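Under the Table: Keeping Cables off the Floor in Shared Rooms
Speaker notes, Akua Laryea
Drorcombe facilities and workspace meetup, March 2021
Slides are numbered. Text in parentheses is for me.

Slide 1. Title

Good morning. My name is Akua Laryea and I look after rooms at Pumphrey. We have workshops, two meeting rooms and a long open room with tables that people rearrange whenever they like. Today is about what goes on below the tabletop, mostly cables.

I have 40 minutes with questions. Stop me if a word is unclear. If you want the sheet with the parts list, it is by the door.

(Check the clicker. Last time it skipped two slides at once.)

Slide 2. Where I started

I took over the rooms from Hywel Gwilliam in July. He gave me a ring of keys, a label printer and a box with 11 power strips in it. Most of the strips had cords too short to reach any table we own. That box is still on my shelf and I will come back to it.

In my first week I went through the long room on my knees with a flashlight. I wrote down every cable that touched the floor, what it was plugged into at each end, and whether whoever sat there knew what it was for. The third column was the slow one. Quite a few cables went to nothing. One network cable ran the length of the room, went behind a cabinet and came back to the table next to the one it left from.

(Pause here. People usually have one of these.)

Slide 3. What I mean by tidy

I use a low standard. A room passes if you can push a broom under every table without lifting anything, if each cable can be followed by eye from one end to the other, and if a table can be moved one foot in any direction without pulling a plug. I don't care if the cables match. I don't care what color they are.

The photos in catalogs show desks with no cables at all. Those desks have nobody working at them. If you plan for that look you will spend the whole budget on covers, and in a month people will run new cables outside the covers.

Slide 4. Three places a cable can be

Under the top, down a leg, or on the floor. For each cable, decide which of these it uses and in what order.

Under the top is where most of the length should be. Down a leg is how it gets from the top to the floor. On the floor should be the shortest piece, from the foot of the leg to the wall or the floor box.

Most of our trouble came from cables that left the tabletop at the back edge and hung straight down in a loop. Feet catch them. Chair wheels roll over them. The loop gets longer each time somebody pulls a bit of slack.

Slide 5. Using the leg

Metal legs are good for this. Ours are square tube and the hook-and-loop strap holds well if it goes around twice. Put one strap near the top and one a hand's width above the floor. With heavier cords, add one in the middle.

Do not wind the cable around the leg as a way to use up length. I see this a lot. It looks like it is fixed, but it slides down, and the turns end up in a pile at the foot. It also means that whoever moves the table has to unwind it first, and they won't. They will lift the table with the cable still on it. If the cable is too long, coil the extra under the top and strap the coil. If it is much too long, get a shorter one.

(Meinir asked at the rehearsal whether one turn is okay. One turn is okay if it is strapped. Say so if it comes up.)

Slide 6. Color

We use yellow for anything that crosses open floor. It was Ragnheiður Kirkegaard's idea. Our floor is pale and gray cords disappear on it, and clear ones are worse. Yellow is easy to see even when the blinds are down.

There is one problem with it. People start to think a yellow cable is allowed to be anywhere, because it is the safety color. It still needs a route. A yellow cord in a big arc across the floor is easier to see than a black one, and you can still trip on it.

For thin cables you can't buy in a color, such as sensor leads and the small clear ones, we put a yellow flag label every few feet. It takes a while. Oda Backlund did the whole north side in an afternoon with the label printer and a podcast.

Slide 7. Thin cables

Thin ones need their own slide. A power cord has some weight and stays where you put it. Thin leads spring up, tangle with each other and spread out. If you drop five of them on a floor in the morning, you have a knot by lunch.

What works for us: gather them before they leave the table. Spiral wrap is better than zip ties here, as you can pull one lead out of the side without cutting anything. Keep signal leads apart from power where you can. If they must cross, cross them at a right angle.

What did not work for us: the stick-on clips. They hold for a few weeks on a painted top and then drop. I have swept up a lot of those clips. Screw-in clips are fine, but check the thickness of the top before you pick a screw. I have put one through. It was a white tabletop, and you could feel the point with your finger.

Slide 8. Trays

We tried two kinds. The wire basket type is open, cheap and easy to reach into. The closed channel type looks better from across the room and is a nuisance every other day of its life. We kept the baskets.

Hang the basket toward the back, far enough in that knees don't reach it. Mount the power strip inside with the sockets facing the back. Leave a gap at each end so cables can come out without bending hard over the edge.

The Vistell baskets fit our tables without drilling, which decided it for us. Zandon also makes one, but it needs a flat rail on the frame that our tables don't have. Look under your own tables before you order. I ordered first.

Slide 9. The floor piece

Keep it short and straight. Run it along a wall or in line with the table rows. If it has to cross a walkway, use a ramp cover, the wide rubber kind, and tape only the ends. Tape along the full length leaves glue on the floor and on the cable.

I get asked about rugs. Please don't run cords under rugs.

Measure the floor piece with the table where it will really stand. We cut our first set to the floor plan and the floor plan was off by the depth of a radiator.

Slide 10. Costs

For the long room we spent 400 dollars on baskets, straps, wrap and shorter cords. Another 200 went on ramp covers. The labor was ours, spread over three weeks, mostly early in the morning before the room filled up.

If you only have money for one thing, buy shorter cords. A three-foot cord where a ten-foot cord used to be does more than any tray.

(Do not get drawn into prices for the meeting rooms. Different tables, different budget. Take it offline.)

Slide 11. The box of power strips

Back to Hywel's box. We went through it with a tester, recycled the ones with cracked housings and kept five. Those five now live in the baskets, where a short cord doesn't matter because the extension comes up the leg to meet them. So if you have a box like that, look at it again once the trays are up. Don't plug one strip into another. Ours each go into a single heavy extension rated for the load, and our electrician checked the plan before we bought anything. Have yours do the same.

Slide 12. Keeping it that way

A room goes back to how it was if no one looks. I walk ours on Monday mornings with a broom. If the broom stops, I note the table and leave a card on it. The card says what I found and where the spare straps are. It does not ask for a name.

Spare straps hang on a hook at each end of the room, at eye level. Before that they were in my office in a drawer, so people used masking tape.

When somebody brings in new equipment, I ask for ten minutes with them before it is plugged in for good. We look at where the cables leave it and pick a leg. Temporary setups get a date written on a tag. When the date passes, I come and ask. Some of them have had three dates.

Slide 13. Things I still haven't solved

Tables that get turned. A table turned end for end puts every cable on the wrong leg. I have tried marks on the floor and people treat them as a suggestion.

Equipment that moves while it is in use. It needs slack, and slack ends up on the floor. Hanging the slack from above helps, but our ceiling is too high for that in most of the room. If any of you have done this with a boom or an arm on the wall, please find me at the break.

Chargers. I have no policy on chargers.

Slide 14. Questions

Leave this one up during questions. If it's quiet, start with the room: ask how many have looked under their own table this month, then ask which of the three places they would put the yellow cable and which leg they would take it down.

Likely questions: fire rules (refer to the building manager, they differ), standing desks (leave enough slack for full height, test at the top), wireless (yes, where it works).

Thank Meinir Jarman for the room and the coffee. Sheets by the door. Take the flashlight back from the front table.
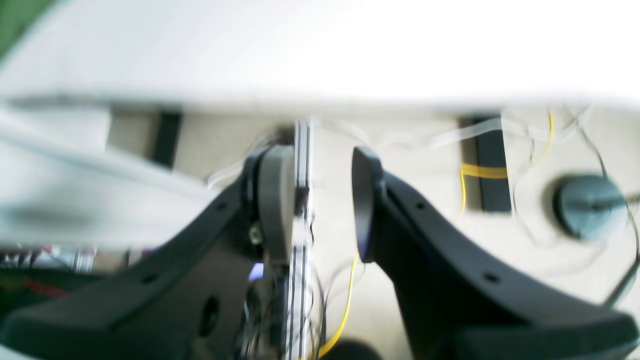

Slide 14: Yellow cable around a table leg, thin cables on the floor.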